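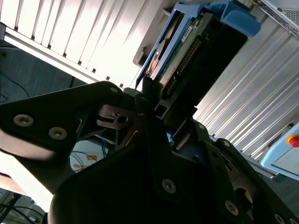

Hard drive in its blue plastic caddy

Fullosura court notices, README

Hi! I'm Ilona Orbán and I put this set together because I got tired of reading the same sentencing story in nine versions. It's 500 short news items about criminal court hearings, all in English, with the charge, the plea and the sentence marked by hand. Sándor Bognár did the second pass and caught a lot of my sloppy tags (thank you, Sándor!).

Last update: 4/20/19

What's in the folder
items.csv has one row per story. tags.csv has the labels, matched on item_id. Sentences are in months, so "two years less a day" goes in as 23 with a flag in the notes column. I went back and forth on that one and I'm still not sure. 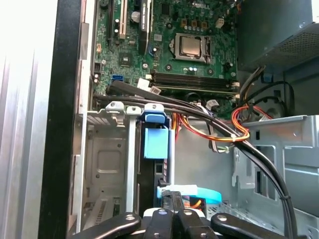 Open tower, motherboard and CPU

Known problems
- 51 items have no plea, mostly early hearings. Leave them blank please, don't guess.
- 5 stories cover more than one defendant. Each person gets a separate row in tags.csv.
- The Justamach items lost their accents on import, so Echeverría shows up as Echeverria. I'll fix it when I get a free evening.

Names of victims are taken out everywhere. If you spot one I missed, write to me before you post it anywhere!

Use it for teaching or research, and mention Fullosura if you publish. The script that splits the text is called Varkico and lives in the tools folder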